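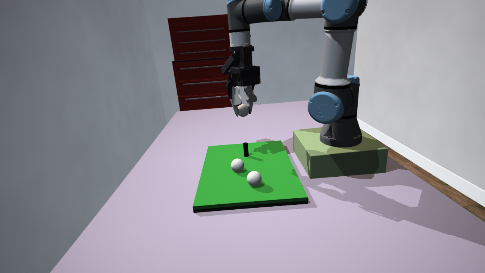
Dulce Barajas on seed swaps, slugs and giving up on the perfect tomato

I met Dulce Barajas in her kitchen in Zasanstead at half past eight in the morning, which was her idea and not mine (I am not a morning person, and she had already been out to the beds and back twice). There was tea in a pot the size of a bucket, and a shoebox of envelopes between us on the table, every one of them written on in green felt tip.

If you've been to any of the seed swaps in this part of the world you'll know the green felt tip. Dulce started the Dosundale swap with 80 packets and a borrowed trestle. Last year 3,463 packets changed hands, and she knows that because she wrote them all down in an exercise book, which she fetched to show me!

"I like a list," she said. "My daughter wants me to put it on the computer. I said you can put it on the computer when I'm dead."

So how did it begin? She'd moved from a flat with one windowsill to a house with a long, thin, very soggy garden, and she had no clue what to do with it. The man over the back fence, Boris Dervishi, passed her a twist of newspaper with some beans in it and told her to stick them in by the shed.

"I didn't even know what colour they'd be. They came up purple and I thought I'd done something wrong, I really did. I went round and apologised to him."

She still grows those beans. They're called Boris in the exercise book, although he's told her several times that they have a proper name, and she gives them to everybody whether they ask or not. I came home with a handful in my coat pocket and found one in the lining a week later.

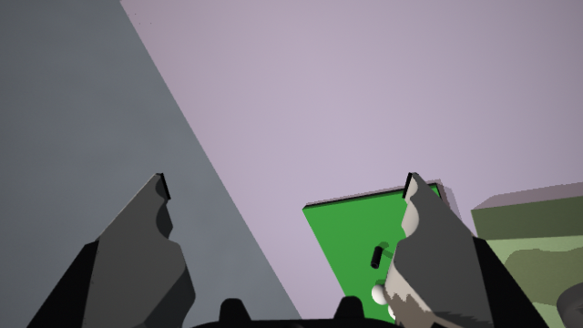

We got on to tomatoes, as you do. I confessed that mine had blight again and she was very kind about it, then told me I'd been watering them all wrong. Water the soil, she says, early in the day, and keep it off the leaves. She also takes the bottom leaves off once the first fruit has set, so that the air can get through.

"And grow a few sorts. If you've only got the one kind and it's a bad year, well, you've got nothing, have you? I used to want the perfect one. Big, red, no splits. Now I grow whatever Kavinda gives me and I eat it."

Kavinda is Kavinda Hettiarachchi, who has the greenhouse at Hillier Road and raises 1,000 seedlings every spring for people to take home. He and Dulce disagree about almost everything. He sows his chillies in January under lights, she thinks that's silly and waits for March, and they've had the same argument every year I've known them.

"His are earlier," she admitted, pouring more tea. "Don't put that in."

Sorry, Dulce. 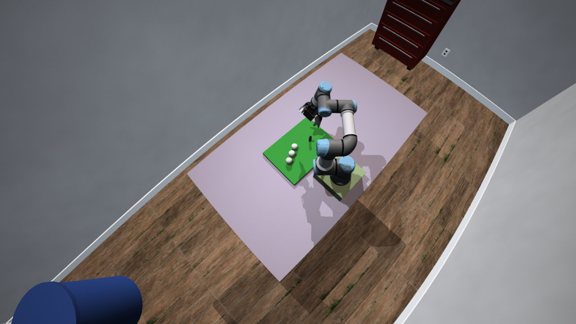
What to save first

I asked what a complete beginner should try saving, and she didn't have to think. Peas and French beans. Leave a few pods on the plant until they're brown and rattle, bring them indoors, and spread the seed out on a plate for a couple of weeks before it goes in an envelope. Lettuce is easy too, if you can put up with it looking a mess while it flowers.

Squashes she'd leave alone. "They cross with anything. I had one that was meant to be a butternut and it was like eating a candle. Jaqueline took 20 of the seeds before I knew. I've never heard the end of it."

Jaqueline Hinojosa, for the record, told me on the phone that she made soup with hers and it was horrible.

The next swap is in November, at the Dosundale hall, doors at ten. Bring whatever you've got, with the name and the year on the packet, and if you haven't got any seed, come anyway and take some of the Boris beans. Dulce will be by the door with the exercise book.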